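Forty Jars and a Rice Cooker: Crescencio Escobar on Pickling in Small Spaces

The pickle maker behind Pletunell talks about salt, patience and the vegetables he keeps coming back to.
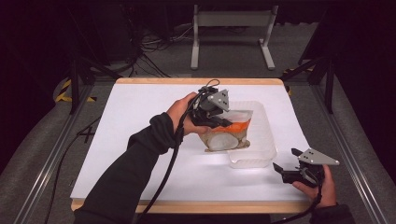

Starting with a bucket

Crescencio Escobar is already talking about cabbage when I sit down. It's a little after 7 a.m., he has been up for hours, and he wants me to try something from a jar with no label on it before I've even taken out my notebook. It's green tomato, sour enough to make my ears ring, with a slow heat behind it that I'm still thinking about at lunchtime.

"Good, right?" he says. "That one was an accident. I had a crate of tomatoes that never turned and I wasn't going to throw them out."

Escobar runs Pletunell, a one-man pickling business he started in the kitchen of a third-floor apartment. He now works out of a shared kitchen behind a bakery, where he has two shelves, half a walk-in cooler and a long steel table until noon. From there he makes 200 jars a week, and every one of them goes out within a few miles of where it was packed.

He grew up with pickles on the table, mostly jalapeños and carrots in vinegar, the kind that come in a little dish whether you asked for them or not. His grandmother made hers in a bucket with a plate on top. He didn't think much about it until he was living on his own and bought a jar at the store.

"I remember being so disappointed," he says, laughing. "It was all vinegar. It tasted like somebody was mad at the carrot! So I called my mother and asked what was in the bucket, and she said, 'Vegetables.' That was the whole recipe. I had to work out the rest by ruining a lot of carrots."

Salt first

Ask Escobar what beginners get wrong and he goes straight to salt. He weighs it, every time, and he would like you to weigh it too.

"A tablespoon of one salt and a tablespoon of another salt are completely different amounts," he says. "People follow a recipe to the letter, they get mush, and they think they're bad at this. They're fine at it. They had the wrong spoon. Buy the cheap scale."

He makes both quick pickles, which get their sourness from vinegar, and fermented ones, which sit in salt water and turn sour on their own. He loves them equally but talks about them like two different cousins. The quick ones are lively and bright and you can eat them the same night. The fermented ones need leaving alone, and he admits that for years he was terrible at leaving them alone.

"I'd open the jar every day. Twice a day! I wanted to see what they were doing. My brother told me it was like opening the oven on a cake, and I said no, it's worse, the cake only takes an hour."

These days he writes the date on a strip of tape and puts the jar on a low shelf behind the flour, where he can't see it without kneeling. Cucumbers get 6 days. Cabbage gets as long as it wants.

The radish question

If there's one vegetable he could talk about all morning, it's the radish. He has opinions on all of them: the little red ones that turn a whole jar pink, the black ones with skin like bark, the big white ones he slices thick and packs with ginger. He brings out three jars to make his point, and we eat our way across the table.

"A radish changes more than anything else I put in a jar," he says. "It starts out sharp, and then it gets funky, I won't lie to you, there's a week where you open the cooler and the baker looks at you. And then it calms down and goes sweet. I get excited every single time — you'd think I'd be over it by now."

The smell did cause some trouble early on. His first apartment had a shared hallway, and a neighbor once called the building manager about a gas leak. Escobar took her a jar as an apology. She became his first regular customer, and she still gets hers with extra garlic.

A name out of a hat

Pletunell doesn't mean anything. He and his brother wrote down syllables on scraps of paper and drew them out of a baseball cap, and the other serious contender was Nureck, which he still thinks sounds like a good name for a dog.

The business grew slowly, mostly through a Saturday-morning sort of crowd at a parking lot market and two cafés that wanted something sharp to put beside their sandwiches. Last year he sold his biggest batch ever, a spiced beet pickle, after a food newsletter ran a short piece on it. He had orders for 3,000 jars and the capacity for a fraction of that.

"I wrote to everybody," he says. "Every person. I said I can make you a jar but you'll be waiting until August. Most of them said fine, they'd wait. I couldn't believe it. Who waits until August for a beet?"

He thought about hiring a factory to fill the orders. He went as far as visiting one, and liked the people there, but their process called for heating everything in the jar, and he didn't want cooked beets. So he borrowed a second table, roped in his brother and his brother's wife, and chopped until his apron was purple for good.

What to try at home

He is generous with advice, and most of it is cheap. Use the freshest vegetables you can get. Cut everything to the same thickness. Keep it all under the brine, with a small clean weight on top if it wants to float. If something grows fuzz, throw the batch out and start again.

For a first try he suggests carrots, cut into sticks, with a clove of garlic and a few peppercorns in a hot vinegar brine. Let the jar cool, put it in the fridge and eat the carrots the next day. He keeps a jar like that going at home all year and tops up his rice with it most nights, straight out of the cooker, standing up.

"I make 9 kinds for the market," he says, "and that's what I eat. Carrots! My mother thinks it's hilarious."

Before I leave he wraps two jars in newspaper for me, one of the green tomatoes and one of the white radish, and tells me to keep the radish at the back of the fridge for another week. I last until the following evening. It's wonderful, and yes, the kitchen smells.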